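How a Dustpan and Brush Work

By Otis Dunleavy
October

Almost every home has a dustpan and brush. They might hang on a nail in the closet or sit under the kitchen sink. You have probably used them after breaking a cup, or after a snack that left more crumbs on the floor than in your mouth. They have no motor and no battery, and they don't need to be plugged in. So how do they pick things up?

Start with the brush

A hand brush has two main parts, the handle and the bristles. The handle is for holding. The bristles are the stiff hairs that do the sweeping. Long ago bristles came from animals, mostly pigs and horses, or from dry plant stems. Today many are made of plastic.

Bristles are set into the brush in small bunches called tufts. Each tuft is pushed into its own hole. If you turn a brush over and look closely, you may be able to see the rows. One brush we looked at had 60 tufts.

A bristle can bend and then spring back. Push one with your finger and let go. It flicks straight again. When you sweep, thousands of little flicks happen at once, and each one gives a crumb or a bit of dust a small shove. Bristles also reach down into cracks where a flat piece of wood or cardboard would slide right over the top.

If you press too hard, the bristles fold flat against the floor and can't flick. Light strokes work better. Fast strokes throw dust into the air, and it comes down again later, often where you have already swept.

Now the dustpan

A dustpan is a shallow scoop. It has walls on three sides and is open at the front. The front edge is called the lip, and it is the most important part.

The lip needs to be thin and flat. Think of it as a very small ramp. A crumb has to climb the ramp to get into the pan. If the lip is thin, the climb is easy and the brush can push the crumb up with no trouble. If the lip is thick, or if it is bent so that there is a gap underneath, the dust stays on the floor or goes under the pan.

Some dustpans have a strip of soft rubber along the lip. The rubber squashes down and closes up small gaps, which helps on bumpy floors such as tile.

The walls keep the sweepings from rolling out. Inside, many pans slope down toward the back, so the dirt slides away from the opening when you lift the front a little.

The line that won't go away

Everyone who sweeps has met the thin line of dust left behind when the pan is picked up. You sweep it in and a thinner line appears. You sweep that one and there is another.

The line is made of grains that are smaller than the thickness of the lip. They can't climb even that little ramp. To get rid of them, move the pan back a short way, sweep, and move it back again. Each time, a few more grains go in. After 2 or 3 moves, wipe up the rest with a damp cloth or paper towel. The water makes the dust stick to the cloth.

Big bits and little bits

Crumbs and dust are light, so a brush moves them easily. Larger things behave in different ways. A dry bean rolls. A ball of paper rolls too, but it wobbles because it isn't round. A piece of sponge hardly rolls at all – it grips the surface and has to be pushed along. 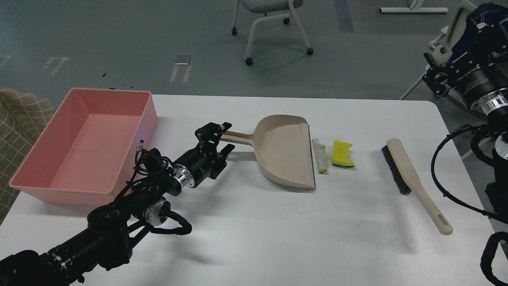 It helps to sweep big pieces first, one at a time, with the brush close behind each piece. Put the lip of the pan near the piece before you begin, so that it doesn't have far to travel. Then do the small stuff. If you mix them together, the big pieces push the dust around and make streaks.

Broken glass is different from all of this. Don't sweep it yourself. Keep your shoes on, stay back and call a grown-up.

Why is there a hole in the handle?

Look at the end of a brush handle and you will often find a hole. It is for hanging the brush on a hook. A brush that is left standing on its bristles for weeks gets bent bristles, and bent bristles don't sweep well. Hanging it up keeps them straight. Dustpans often have an opening in the handle for the same reason.

Try it at home

You need a dustpan, a brush, a spoonful of dry rice and a spoonful of flour. Ask first, and do this on a hard floor.

Pour out the rice and sweep it up. Then pour out the flour and sweep that up. Look at the floor after each one. Which left a line? Now wipe the floor with a damp cloth and see what comes off on it.

When you have finished, tip the pan slowly, low down inside the trash can. Tap it once on the side. If you tip it from high up, the flour will float back out and you will have to start over.

More from How Home Things Work

Why Sponges Hold Water
How a Zipper Closes
What Makes a Bucket Strong?
The Mop: Strings, Water and Wringing
Letters from Readers: 9 Questions about Soap

Comments

Barry Nuttall
I read this with my class and we did the flour test. The flour left a line every time and the rice never did. One group thought to wet the floor first. I don't recommend it, it makes paste.

Lambert
What about the long-handled ones? My grandma has one that stands up by itself.

Otis Dunleavy
Lambert, those work the same way at the lip. The long handle just means she doesn't have to bend down.

Treltano
We counted the tufts on our brush and got 677 but my brother says I counted some twice.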